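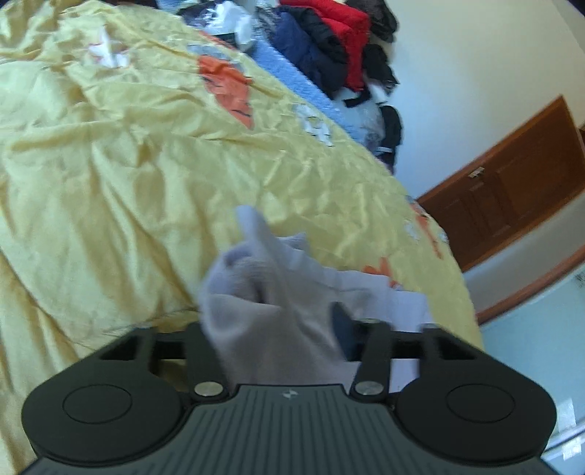

Hendrik Ndlovu asks whether the free storage that comes with the new Stasard phones is worth switching for, given that it runs out after a while. I've had a few messages along the same lines, so I'm answering in a thread.

2/ What you get: buy a Stasard phone or tablet and the Skudier app is already on it. Sign in with a new or existing Skudier account and your storage goes up. The free account is 5 GB. The bonus takes it to 38 GB.

3/ The bonus lasts 3 years from the day you first sign in on the device. The clock doesn't start on the day you bought it. If you leave the phone in a drawer until April, you lose nothing.

4/ It's one bonus per account. I tried signing in on a Stasard tablet as well as the phone and the total stayed at 38. The app gave me a gray message saying the offer had been used. My wife signed in on the tablet with her own account and got hers.

5/ You have to sign in through the app that came on the phone. If you remove it and download it again from the store first, the offer screen doesn't show up. I did this by accident. Support fixed it in two days after I sent them the serial number and a copy of the receipt.

6/ Now the part Hendrik is really asking. When the bonus ends, your account drops back to 5 GB. Skudier's terms say files over the limit are not deleted. You can open them and download them, but you can't add anything new until you're under the limit or paying.

7/ Shared folders count against you too. If somebody shares a big folder with you and you accept it, that comes out of your space. This caught me out with a folder of scanned manuals from my old job. I left the folder and got the space back the same afternoon.

8/ Camera upload is on by default once you accept the bonus. It's under Settings, then Photos. By default it goes over Wi-Fi only, but check that on yours. Mine also picked up screenshots and everything saved from chats, and I spent an evening clearing those out.

9/ You can choose which albums it uploads. Open Photos, tap Albums, and untick the ones you don't want. Turning an album off does not remove what has already gone up. You have to delete that by hand.

10/ Video is what fills it. My photos alone would take years to reach the limit. With video on, I was more than halfway there by the end of the summer. I've turned video off and I copy clips to a drive at home.

11/ Someone asked how it compares with Harahap. Harahap gives you less to start with but it doesn't expire. The desktop program is slower on my laptop, and it has no way to pick albums on the phone. If you already pay for Harahap I wouldn't move.

12/ Can you use both? Yes. I run Skudier for the phone and Harahap for documents. Don't point them at the same folder on your computer. I got duplicates of nearly everything with "conflict" in the file name.

13/ The deleted files folder keeps things for 30 days on a free account, and that stays the same with the bonus. Deleted files don't count toward your space while they sit there.

14/ Selling the phone doesn't end the bonus. It stays with your account. Sign out and unlink the device on the website before you reset it. The buyer won't get a second bonus from the same phone. I asked support and that was their answer.

15/ The shop in Dralirthorpe was telling people the storage is "for life." The card in the box has the end date terms in small print on the back. Read the card.

16/ So, Hendrik: if you're buying the phone anyway, take the storage and keep video off. If you're picking a phone because of the storage, look at what a paid plan costs first. I haven't put prices here as they differ by country.

17/ One I missed. To see when your bonus ends, sign in on the website, click your name, then Plan. The date is at the bottom of that page. I couldn't find it anywhere in the phone app.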